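Bramdale, Thu 4 November

**Drummond brings out a casserole dish and asks cooks to doubt it**

Bakeware makers like to promise a dish that does everything. Drummond, the Bramdale kitchenware firm, has read enough of those labels to be wary of its own. The Skerau is a lidded stoneware casserole that holds 2 quarts and goes on sale in December.
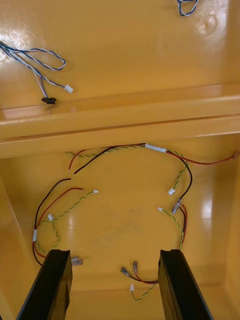
It comes in white and dark green. Drummond makes no claim that food tastes better in it - a stew is mostly down to the cook. The firm baked the same potato gratin in 12 dishes, its own and other makers', and could not tell most of them apart at the table. The Skerau did brown the edges a little more evenly. Whether that is worth paying for is a fair question.

"Nonstick" does not appear on the box. Cheese sticks to glazed stoneware, and the instructions tell buyers to soak the dish overnight.

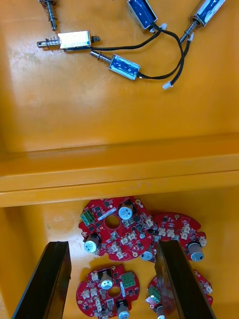 **Can the dish go from the freezer straight into a hot oven?**

Let it reach room temperature first. Plenty of stoneware is sold as freezer-to-oven, and Drummond has seen too many cracked pieces to repeat the phrase.

The first run is small, at roughly 600 dishes. Of these, 200 will go to Wolel, the cookware store on the Bramdale market square, and the rest will be sold by mail. 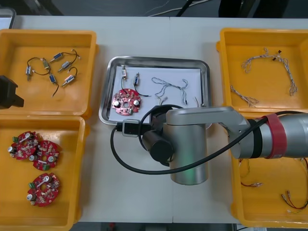
Mail orders ship in plain cardboard, without a recipe booklet. There is no launch discount and no "limited time" price. Stores wanting a sample can write to the Drummond sales office in Bramdale.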